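Section 4: Your First Week with the Zotby Under-Sink Water Filter

Congratulations, the hard part is behind you! If you have worked through Section 3, your Zotby is hanging on its bracket, both hoses are pushed in as far as they will go, and you are probably more than ready for a glass of water. Please give us a little more of your patience, though – a new cartridge needs a good rinse before you drink from it.

Flushing a new cartridge

1. Check that the lever on the filter head points to CLOSED.
2. Open the cold water shutoff valve slowly, about a quarter turn, and wait until the hissing stops. Then open it the rest of the way.
3. Turn the lever to OPEN and look over both hose connections with a flashlight. Run a dry paper towel around each one, as a very slow drip is much easier to feel than to see.
4. Open the cold tap and let it run for 14 minutes. The water may come out gray or cloudy at first. This is fine carbon dust from the cartridge, and it is harmless, but do let it go down the drain.
5. Close the tap, wait five minutes, and run it again until the water is clear.
6. Press and hold the button on the Trirum monitor until the light blinks green twice. This starts the count for your new cartridge.

NOTE: Tiny white bubbles in the glass are only trapped air. They should clear from the bottom up and go away for good within a few days, although some of our customers in older houses tell us it took them closer to two weeks.

CAUTION: Never run hot water through the filter. If your faucet has a single handle, make sure the Zotby is connected to the cold line only.

CAUTION: Do not use thread tape or sealing paste on the push-in fittings. They seal with a rubber ring, and tape will make them leak.

Everyday use around the sink

There is very little to do from here on. Use the tap as you always have, for cups, kettles and the pasta pot. If the house has been empty for more than two days, run the cold water for a minute before you fill anything. Wipe the outside of the faucet with a soft cloth and mild dish soap, and keep bleach cleaners away from it.
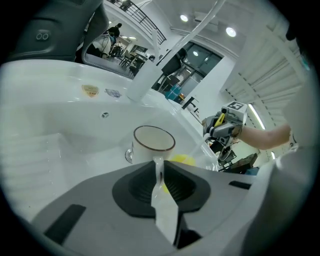

Fig. 4-2. A white mug by the basin.

When to change the cartridge

The standard cartridge is good for 1,000 gallons. The monitor light turns amber when 782 gallons have gone through, so you have plenty of time to order a new one. Ask for the MacLeod 21 cartridge, sold at our Mutberg store and by mail. If the flow drops off well before the light changes, see Section 6, "Slow Water," before you buy anything – a kinked hose is often to blame.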